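Tea stains in mugs, what shifts them?

Posted Wednesday in Kitchen

Hard water here and every mug goes brown inside within a week. Washing-up liquid does nothing. I don't want to use bleach.

2 answers

Bicarb and a damp cloth. Leave it ten minutes, rub, rinse. Pale mugs show it worst. 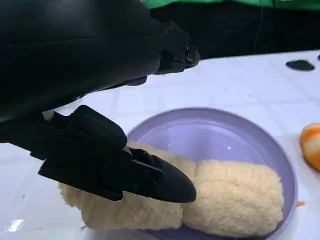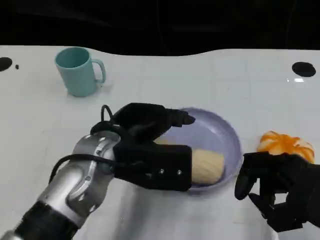
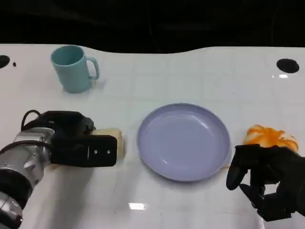
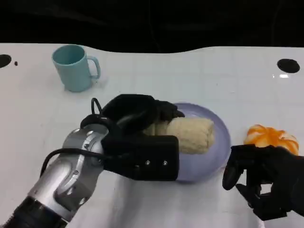
Guido Guerra
Regular member, 137 answers

Denture tablet, 50p or so each. Fill with about 200 ml of warm water and leave overnight -- wash well after. Don't try it on anything with a metal rim.

Anselmo Carrasco
New member

lemon juice worked for me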